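Trurkeck G2 Wrist Brake Retrofit Kit
For two-arm tabletop cells, serial numbers ending in A or B

Status: required before further use with people inside the arm's reach.

Fault: on loss of supply voltage the original wrist brake can engage late. The forearm holds but the wrist sags under load, and the controller logs no error. Farley received 27 reports, most from cells handling tableware.

Interim limits until the kit is fitted: payload 300 g, wrist speed 50 mm/s. Do not park either arm over a bowl, plate or tray. Press the emergency stop only with both grippers clear of the table, except in an emergency.
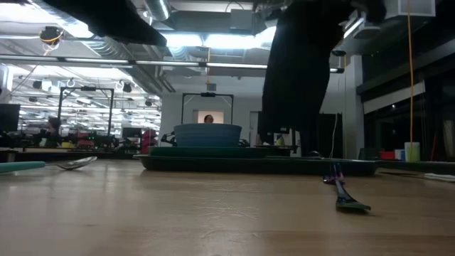 Mirela Rangel asked whether a software update to the brake timing would do the same job. It does not. The delay is in the brake coil, and firmware 200 only lowers the speed limit.

Kit contents: two brake coils, two connector seals, one test weight. Fit to both arms, including an arm that has shown no sag. Repeat the power-off hold test after fitting and record the result in the cell log.

Return removed coils to Farley, Vitungate depot. Notice issued 26/06/2018.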